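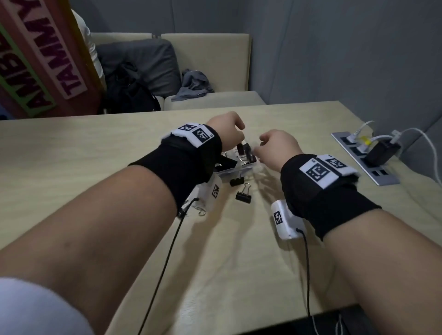
2019-12-01

I stopped paying for the storage unit this week. It was on the Conov road, out past the feed store, and I'd had it since the April after my mother sold her house. The rent started at 70 dollars a month and went up twice. I never added up the total while I was paying it, and I haven't now.

Most of what was in there was paper. My mother kept letters. She kept the ones she got and, for a good part of her life, carbon copies of the ones she sent. There were nearly 800 of them when I finished sorting, in shoe boxes and two suitcases, and a few loose in the bottom of a sewing cabinet.

I had tried to do this before. The first time I started reading from the top of a box and got through one year in a weekend. The second time I decided to sort by person, and quit when I found out how many people signed with only a first name. She knew four women named Ruth.

What worked was sorting by date and not reading. I looked at the postmark, or the top line if the envelope was gone, and put the letter in the pile for that year. If I couldn't find a date in a few seconds it went in a pile of its own. I did an hour after supper most nights. Once the years were done I went back and did months, and by then a lot of the undated ones had found a place -- a letter that mentions a new furnace goes near the other letters about the furnace.

Arne Hagedorn, who lived across the street from us when I was growing up, came over one evening to help with handwriting. He is in four years' worth of the letters himself, mostly about a boundary fence. He read those and said she had the story right except for the price of the posts. He also knew who Gemen was. I had taken it for a person, and it turns out to be the town her cousins moved from. That cleared up a whole stack.

I put the letters in plain folders, one per year, with a pencil note on the tab. I took off the rubber bands, which had gone hard and stuck to the paper in places. Paper clips came off too. Staples I left alone unless they were rusty. I bought a box of 500 sleeves and used them only for the thin airmail sheets and anything already torn along the fold. The rest of the box is in the hall closet if anyone in the family wants some.

I didn't scan everything. I scanned the ones from before she married and the ones from my uncle in the service. My sister thinks I should do all of it, and she is welcome to take the folders home and start.

Some I threw out. Christmas cards with only a signature went, except from close family. So did a long run of mail about a magazine subscription she was trying to cancel. I kept her last letter in that run, which is short and rude.

There is one set I still don't know what to do with. A man named Refugio Manríquez wrote to her for six years, always about tomatoes and weather, and she kept every one in order, tied with string. I never heard her mention him. The return address is a rural route that has since been renumbered. If he has family who would like the letters back, or copies, I'd be glad to send them. My email is on the contact page.

The folders fill 2 file drawers in the spare room. The suitcases went to the thrift store, and I kept the sewing cabinet, which needs a new hinge.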